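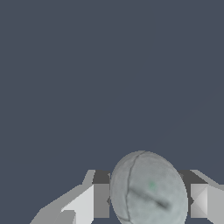

A simulated gripper with a gray ball between its fingers, from the Zudau grasping set. Render: Bravar.

Company News > Robotics & Automation

Bravar releases 1,059 simulated grasping examples and asks buyers not to expect too much of them

Bravar today released Zudau, a set of 1,059 recorded grasps made entirely in simulation and meant for training robot arms to pick up and hold small objects. The company is publishing the set together with its own doubts about it, which take up more of the accompanying report than the results do.

Every example in Zudau was steered by a person at a desk, using a hand controller to move a simulated two-finger gripper onto an object and close it. Five operators did the work over the summer and fall and finished in November. Grasps that slipped were kept and labeled as slips. Grasps the operators were unsure of carry an "unsure" label, and buyers can decide for themselves what to do with those.

"People keep telling us that simulated data is as good as the real thing and costs next to nothing," said Valdis Ķēniņš, who runs data collection at Bravar. "We've been making it for a while now and I don't believe either half of that. A simulated ball weighs what you tell it to weigh. It's as grippy as the number you typed in. If the number is wrong, you've got a thousand wrong examples, and they all look fine on the screen."

The balls are a case in point. They were given seams and marked surfaces so that a learning system would not come to depend on perfectly clean, plain objects. Whether this helps is an open question. Bravar has not seen enough evidence to say that a smudge drawn on a simulated ball prepares a camera for a dirty one in a warehouse, and the report says so in its second section.

The backgrounds are plainer still. Most of the ball grasps were rendered against a single flat color, with no shelf or bin or other clutter in view. That made the set quick to produce. It also means that a system trained on those grasps alone has had no practice at finding a ball among other things, and Bravar advises against using them that way.

To get some idea of what the examples are worth, the company gave an early version of Zudau to Ďurica, a contract packing firm that tests grasping software on its own equipment. Ďurica trained its Zurkden controller once on simulated grasps only and once on the same grasps with 30 real ones added. The second version was the better of the two on every object tried.

"I'd like to say I was surprised," said Cengiz Demirtaş, who led the tests at Ďurica. "The simulated set gets the fingers to the right place. After that the controller squeezes like something that has never touched anything. A small pile of real grasps fixed more of that than I think the vendors in this business would care to admit."

Demirtaş added that one round of tests on one arm proves little, and that he would want to see the work repeated elsewhere before anyone planned a budget by it.

Bravar will not be quoting a success rate for Zudau. The company's view is that such figures depend on the arm, the pads, the objects and the patience of whoever is counting, and that those printed in sales material seldom mention any of these.

The set comes with the operator notes, including complaints about the controller. Files can be requested from the Bravar data desk. Ķēniņš will take questions on an open call this Thursday, and buyers who have had better luck with simulated grasps are asked to bring their logs.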